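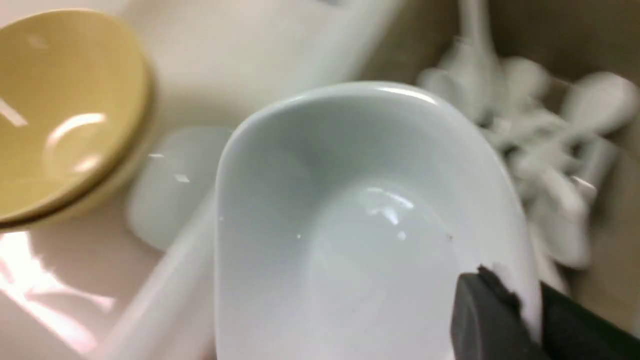
水槽边上学洗碗:Skiltel 在 Dollport 办了一场热热闹闹的开放日

首页 新闻 活动 机器人 社区 往期 联系我们

分类:活动现场 / 服务机器人

五月里的一个上午,Dollport 的 Stojanovska 培训厨房门口早早就排起了队。平时来这里的多半是学配餐、学烘焙的学员,系着围裙,进门先洗手,各找各的台子。开放日这天却不一样,推着婴儿车的、拎着菜篮子的、刚下夜班顺路拐过来的都有,大家要看的是 Skiltel 公司的收拾碗碟机器人,项目的名字叫 Triltedeck,当地人念起来总觉得拗口,有几位老街坊干脆就叫它“洗碗的那个”。

主办方在门口放了签到簿,到中午收摊时一共登记了 307 位来访者,比厨房平时一个月接待的外来客人还要多(厨房的工作人员翻着本子,自己也有点不敢相信)。因为水槽那一带地方窄,参观只好分批进行,每批 10 个人,先在走廊里听一段介绍,再进去看机器人干活,看完从后门出来,后院有茶水和小饼干。等的人虽然多,气氛倒是很好,走廊里聊什么的都有,聊得最多的当然还是自己家里谁洗碗。

从一只椭圆盘子说起

演示用的餐具都是厨房里的寻常东西。机器人的黑色夹爪夹着一只白色椭圆形深盘的盘沿,盘子釉面光滑,灯光一照亮闪闪的,旁边是芥末黄的碗,后面的浅褐色容器里堆着一大堆白色塑料勺子之类的餐具,横七竖八地叠在一起。做过家务的人一看就明白,难处全在这里头了:盘子又滑又大,勺柄互相勾着,碗和碗挨得很近,人伸手进去凭感觉就能拿出来的东西,换成机器就得一样一样地学。

Skiltel 的讲解员是位说话很慢、很有耐心的工程师,他对每一批客人都从同一个问题讲起:一只盘子,你会从哪里拿?有人说捏边,有人说托底,还有一位阿姨说要看里面有没有剩汤。他听了很高兴,说这几种答法都对,Triltedeck 要学的正是这些,什么时候捏边,什么时候换个角度,什么时候先把旁边的东西挪开再说。夹爪的指尖很小,贴着盘沿用力,力气大了怕磕掉釉,力气小了又怕滑下去,中间能用的余地比一般人想的要窄得多。

他还说起了反光的事。厨房里的白瓷盘摆在白色的水槽里,灯光打下来,盘底的亮斑会随着盘子的角度跑来跑去,机器人“看”起来就容易糊涂,分不清哪儿是边、哪儿是光。为了这个,团队前前后后试过不少种灯,最后决定还是用厨房原来的灯,毕竟将来去了别人家的厨房,总不能先请人家把灯换了。讲到这里,走廊里笑成一片。

装在手腕上的小相机

有不少客人对手腕上的小相机感兴趣。它跟着夹爪一起走,夹爪伸到哪里就看到哪里,离餐具非常近,所以录下来的画面里盘子总是显得特别大,后面的勺子堆在手臂移动的时候则常常是糊的。讲解员说,近有近的好处,指尖有没有贴住盘沿,在这个角度看得最清楚;远一些的情况,则要靠架在台面上方的另一个镜头来补。

参与练习的操作员也在现场,轮流陪客人聊天。她们当中有两位原来就在食堂后厨做事,对怎么叠碗、怎么归置勺子有一肚子的讲究。据她们说,到开放日之前,Triltedeck 已经在 Stojanovska 的水槽边录下了 130 段收拾餐具的练习,每段从拿起第一件东西开始,到台面清出来为止。有的段落顺顺当当,有的段落光是跟一把卡住的勺子就耗了老半天,可是耗掉的那些也都留着,团队觉得里面有用的东西反而多。

一位操作员讲得很实在,她说刚开始的时候总想让机器人学得快,自己手上也跟着快,结果夹爪老是碰到旁边的碗。后来慢下来了,先看好,再伸过去,夹稳了停一停再往上提,成绩一下子就好看了许多。她说自己现在回家洗碗也变得慢吞吞的,家里人还以为她有心事呢!

小朋友的问题最难答

参观安排了问答的时间,大人问得比较客气,多半是问价钱、问什么时候能买到、会不会漏电。价钱的事 Skiltel 这回没有谈,只说 Triltedeck 眼下还在做练习和试验,离摆进普通人家的厨房还早,他们打算先从食堂、社区厨房这一类地方做起,那里的餐具样式比较固定,每天的量也大,练得着。至于水和电,设备的接线都走在台面另一侧,手腕部分也做了防溅的处理,讲解员还特意领着大家绕过去看了看。

小朋友问的就五花八门了。有个男孩问,要是盘子里还有他不爱吃的青菜,机器人会不会告诉妈妈。有个小姑娘踮着脚看了很久,问它累不累,又问它有没有自己的碗。讲解员想了想,说它不吃饭,不过练习时最常用的几只碗大家都认得,也算是它的碗吧,小姑娘听了很满意,回头就去告诉了奶奶。

也有客人讲了自己的担心。一位在餐馆洗了多年碗的先生问得很直接:以后还用不用得着我们?现场安静了一小会儿。厨房的一位负责人接过话来,说这个问题他们跟 Skiltel 也谈过不止一次,培训厨房的想法是,让学员早一点接触这类设备,学会照看它、教它、在它弄不好的时候接手,至于将来饭店里会怎么用,她不敢替别人打包票。那位先生点点头,后来又跟着下一批进去看了一遍,还给操作员出主意,说勺子最好头朝一个方向放,捞的时候省事。操作员当场就记了下来。

自己上手试一试

看完演示,愿意的人还能到隔壁房间亲手操纵一下练习用的夹爪,每人可以试 4 次,任务是把一只小碗从台子这头拿到那头。听着简单,真试起来可没那么容易,夹爪该张多开、从哪一侧靠过去,手和眼睛总是合不上拍。一位自称打游戏很厉害的年轻人头几回都没拿起来,最后一回总算把碗稳稳当当地放下,围观的人给他鼓了掌,他自己脸都红了。

用来试手的餐具都是厨房淘汰下来的旧件,磕一下也不心疼,台面上还铺了厚厚的软垫。工作人员一遍遍提醒大家别急,可轮到自己的时候,谁都免不了有点急。有位老先生试完以后揉着手腕说,洗了一辈子碗,头一回觉得这也算门手艺。

接下来的安排

Skiltel 表示,练习还会继续在 Stojanovska 培训厨房进行,接下来想多加一些形状不规则的餐具,像带把手的汤碗、带盖的小罐,还有各家各户都有、可谁也说不清是干什么用的那种小碟子。开放日上有不少街坊主动提出可以捐旧餐具,厨房已经在前台放了一只收纳箱,有意者可以在营业时间送过去,请先洗净,有裂口的就不要送了。

后院的饼干不到中午就发完了,茶倒是一直有。没能赶上这一次的朋友可以在前台留下联系方式,下一场的时间定下来以后,厨房会逐一通知,团体参观也请提前打个招呼,水槽边的地方确实小,人一多就转不开身。

相关阅读

Stojanovska 培训厨房夏季配餐课开始报名
Dollport 社区食堂换了新菜单,街坊怎么说
走进 Skiltel 的装配间:一只夹爪是怎样调出来的
旧餐具往哪儿送?Dollport 回收点一览
Triltedeck 项目招募兼职操作员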